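Threads › Print & Surface › Pattern repeats, a working thread

1/ Notes on wallpaper repeats, mostly for people ordering their first rolls. I estimate and hang for a living and the same four or five errors come up on every job.

2/ Definitions first. The vertical repeat is the distance before the design starts again down the length. The match is how one strip meets the next: straight, half drop, or free. Both should be on the label. If only one is, ask before you cut.

3/ Large florals on a dark ground are the hard case. The eye finds the big blooms immediately and then finds the seams.

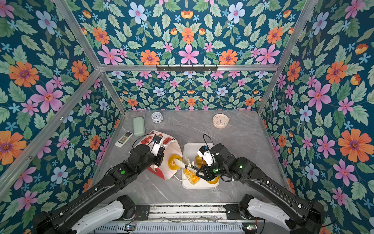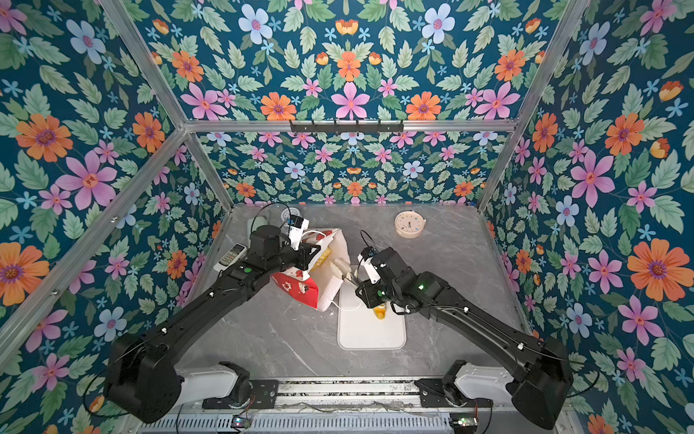 Busy floral on deep teal, back wall and both side walls.

4/ Strip count. Measure the wall width, divide by the roll width, round up. Do not subtract for doors. The offcut over a door rarely lands on the right point of the repeat, so it is waste on paper and waste in practice.

5/ Strip length. Wall height plus trim allowance, then round UP to the next whole repeat. On a 26 inch repeat, a 96 inch wall with 4 inches of trim needs 100 inches and rounds to 104. People order on the 100 and come up short on the last strip.

6/ Half drop: alternate strips start half a repeat lower. Cut from two rolls at once, odd strips from A, even strips from B. Cutting everything from one roll can cost half a repeat every time you switch.

7/ Mirrored designs. Pick a centerline and work outward in both directions. Starting in a corner puts the axis wherever it happens to fall, usually just off the middle of the window.

8/ Corners. Never wrap a full strip around an inside corner. Split it, turn a narrow margin onto the second wall, and plumb the next piece with a level. You lose a sliver of pattern. On a busy print it is hard to find afterward. On a stripe it is the only thing you see.

9/ Dark grounds show white at the seams when the paper shrinks back. Run a matching chalk or marker down the cut edge before pasting. Test on scrap. Some inks bleed.

10/ Batch numbers. I had 3 rolls of Dimeo from one batch and a fourth from another on a hallway in Dosudbridge. Same label, same design, visibly greener ground. The fourth roll went in the closet.

11/ Paste. I use Jilton ready-mixed on nonwovens, applied to the wall. For traditional papers I still mix Sepp powder and book each strip for the time on the label. Overbooked strips stretch, and then the match drifts toward the baseboard.

12/ If the match drifts anyway, set it true at eye level and let the error go to the top and bottom.

13/ Spreadsheet for the strip math is in my profile. It has a cell for trim allowance. Please change it if your ceiling is out of level.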